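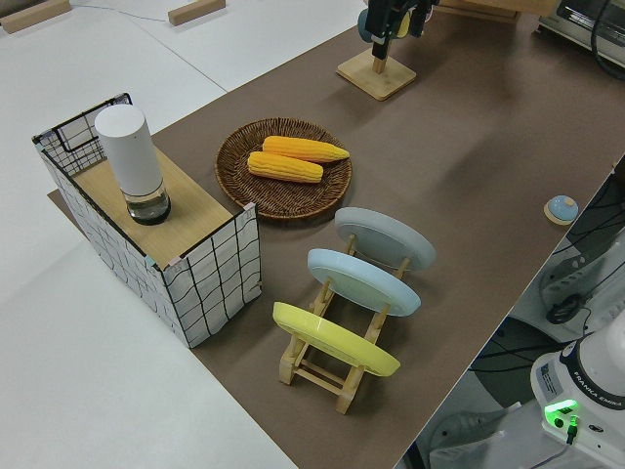
Tema 4. Islas que se hunden: cómo leer una leyenda

Empiezo por el final de la clase pasada, que se nos quedó a medias. Habíamos dicho que la leyenda de Goltorlow (la ciudad tragada por el mar en una sola noche) nos llega por un único texto, la crónica de Brimska, y que todo lo demás son copias de copias. Me preguntasteis si eso la hace falsa. Pues no necesariamente, pero nos obliga a ir con mucho cuidado. 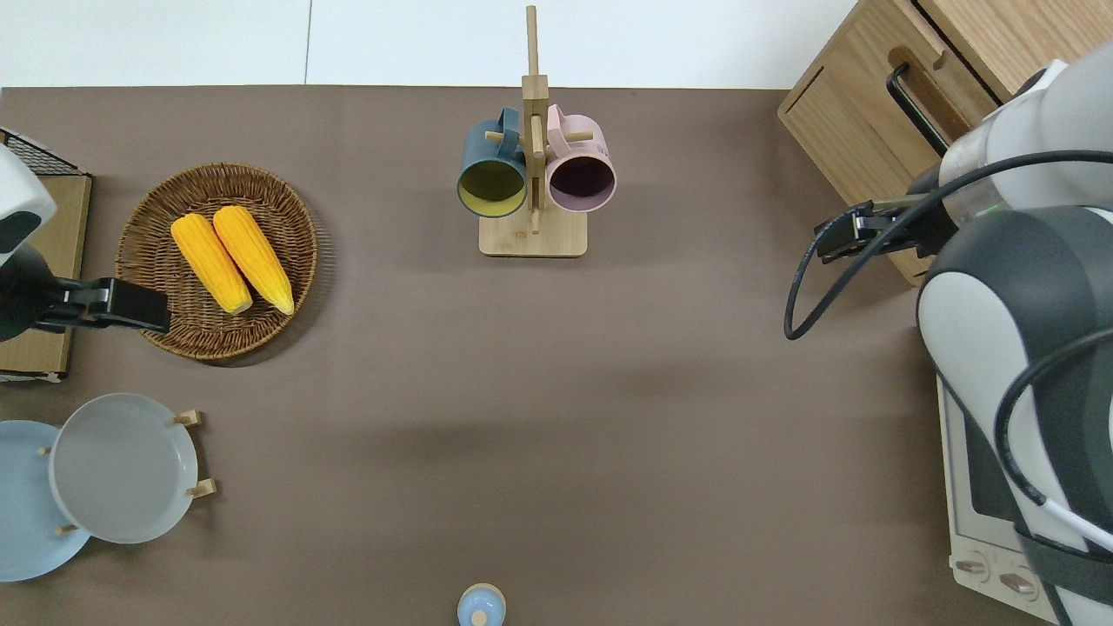 La crónica dice que Goltorlow cayó 2.185 años antes de que se escribiera, y que tenía 91 torres. ¡Qué precisión! Yo, cuando veo una cifra así, desconfío. También cuenta que la ciudad pagaba su tributo en cestas de grano, y aquí hay que pararse: si alguien traduce ese grano por maíz, como las dos mazorcas de la cesta de mimbre de la foto, ya ha metido la pata, porque el maíz es americano y no llegó a Europa hasta finales del siglo XV. Un detalle de cocina puede fechar una traducción (o tumbarla).

Para la próxima sesión, traed pensado esto:

1. Quién cuenta la historia y para qué público. El cronista escribía para los comerciantes de Rakena, que presumían de descender de los supervivientes – un público bastante agradecido, la verdad. 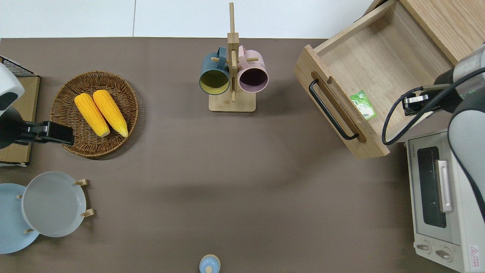
2. Qué se podía saber entonces. La copia más antigua que manejamos tiene casi 20 folios, y en ninguno se cita una fuente. A mí me parece que el autor tampoco esperaba que se la pidieran.

3. Qué dice el terreno. En Trolletthorpe, donde la tradición sitúa el puerto, los sondeos bajaron 17 metros y sacaron arcilla y turba. De muros, nada.
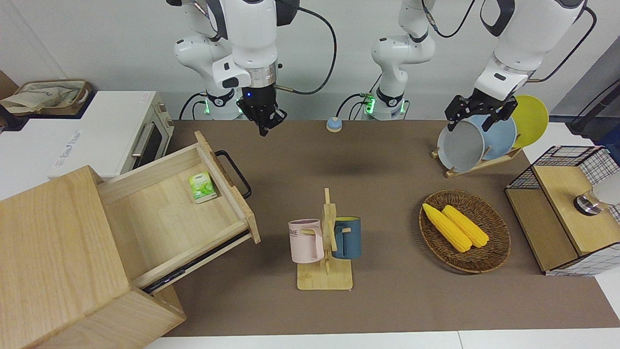
Y ojo, que la turba también es un dato: indica una marisma que se fue encharcando despacio, a lo largo de generaciones. Puede que de ahí saliera el recuerdo de la inundación y que alguien lo apretara después en una sola noche. Lo discutimos en clase, con el capítulo dos de la crónica leído, por favor.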